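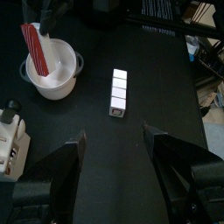
Toy pot and two long blocks, play corner tabletop.

Balolitz Play Library: progress report to the Pintér Fund
2019-06-20

The grant paid for a pretend kitchen, and we have one. It has a black tabletop, a round off-white toy pot with gray loop handles, and not one piece of pretend food, as the supplier, Vodard, is still "finalizing the vegetables." They have been finalizing them since March.

In the meantime the menu is blocks. The white one with the dark lines across the top is generally served as bread. The red and white one is too long for the pot, and it goes into the pot at every session. Llinos Price has heard it called leek, spaghetti and, once, Grandpa.

Spending stands at 1,094 of the 3,000 awarded. Most of that went on the table and shelving -- the pot was the cheapest thing on the invoice and has done most of the work. We have set aside 100 for replacement blocks, which travel home in coat pockets.

We ran 10 sessions this quarter against a plan of eight. The extra two were requested by parents, who sat down throughout.

Still to do: chase Vodard, get a second quote from Disteo for the food set, and buy another pot. One pot among a room of cooks has led to some frank discussions. We would like to move 100 from the signage line to cover it, if the Fund agrees.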